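Drollside Forums > Interiors > Floors and Entryways

Thread: Narrow hall, hooks or bench?

fliltura_11
Hall is 1011 mm wide, wall to wall, with one door at the far end. Everything that comes off at the door lands on the floor. Choosing between a Steyn bench and a hook rail. Light tile, white walls.

tilegrout100
Hooks. A bench takes around 300 mm off the width, and you will turn sideways with groceries for as long as you live there.

ratine
Disagree. Hooks handle coats and nothing else. Bags go on the floor under them, and then the coats drip on the bags.

tilegrout100
Then add a shelf above the rail. Mine is 111 mm deep and holds gloves and mail.

ratine
Gloves and mail are not the problem. Read the first post again.

fliltura_11
The Steyn is the shallow one, for what it's worth. Wall is plasterboard on that side - no idea where the studs are.

ratine
Floor storage is a volume problem, and a rail has no volume. I held off from December until spring before doing anything about mine, and the load on the left wall never got smaller. At the moment it is a black puffy jacket on top of a cream cloth bundle, with a white plastic bag at the bottom. A rail would take the jacket. The rest needs a bin or a bench with a lid, set well short of the door.
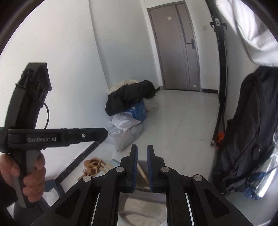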